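Gripper and controller comparison: second progress report
Prepared for the Prendmont fund by Brigitta Wyss
Period covered: April to July

Dear all,

Thank you once again for your patience with us over the spring, and for the very kind note after the first report, which went up on the workshop wall and is still there. I had hoped to send this a little sooner, but the last batch of runs finished later than planned and it seemed silly to write to you with half the numbers.

You will remember that the grant pays for a comparison of two grippers, the Brovach and the Plallus, on the sort of two-armed box work that small packing firms keep asking us about. We said we would do the first part entirely in simulation, choose a controller on the strength of it, and only then spend money on hardware. I'm glad to say we have kept to that order, although there were afternoons in May when Kaja and I were both sorely tempted to skip ahead!

What we have done

The simulated workspace is finished and we have stopped fiddling with it. Both grippers have been modelled, and each can be run with either of our two controllers, the plain position one we started with and the softer one that gives way a little when it meets resistance. In all we completed 1,171 runs. Our target was 1,000, and the extra ones come from the week we repeated after finding that the friction setting on the Plallus fingers had been copied over from the Brovach. That was my mistake, and I have kept the faulty runs out of every comparison below.

What we have learned so far

The Brovach is the steadier of the two when it has to come down close to the rim of a box. It is a bulky thing, though, and with two arms sharing one box the planner spends a good deal of its time keeping the wrists apart. The Plallus needs less room and plans more quickly, but it tends to let small blocks turn in its fingers, and a block that has turned is a nuisance to put down neatly. With the softer controller the turning is much reduced, and I would say that has been our most useful finding of the period.

We also tried 13 different starting poses for the pair of arms. Most made no difference worth reporting. The poses that did help all had one arm held well up and clear of the box with its gripper free, leaving the other to work at the rim, so we have made that our standard start.
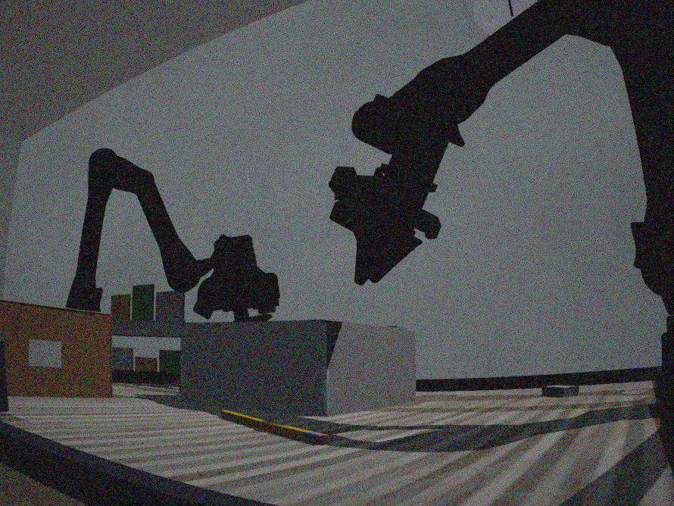 Kaja Pētersons thinks I am being too generous to the Plallus, and has asked me to put her view in: the softer controller hides the turning more than it cures it, and she would want to see 20 clean placements in a row on the real arm before recommending it to anybody. I think that is fair, and it has gone into the plan for the autumn as a test of its own.

Money and timing

We are slightly under budget, mainly on computing time. The one thing holding us up is the pair of mounting plates from Kaufmann, which were promised for June and have now been moved to August. It shouldn't hurt us badly. The wiring and the safety checks can go ahead without them, and Kaja has already made a start on the cable runs.

Next period

We shall mount the Brovach first, repeat a small set of the box tasks with both controllers, and then change over to the Plallus and do the same again. If you are content for the underspend to go towards a spare set of fingertips, a line by email would be plenty. You would also be very welcome to visit once the arms are up. Mornings are best, before ten if you can manage it, as the room gets dreadfully stuffy after lunch.

With warm thanks,
Brigitta Wyss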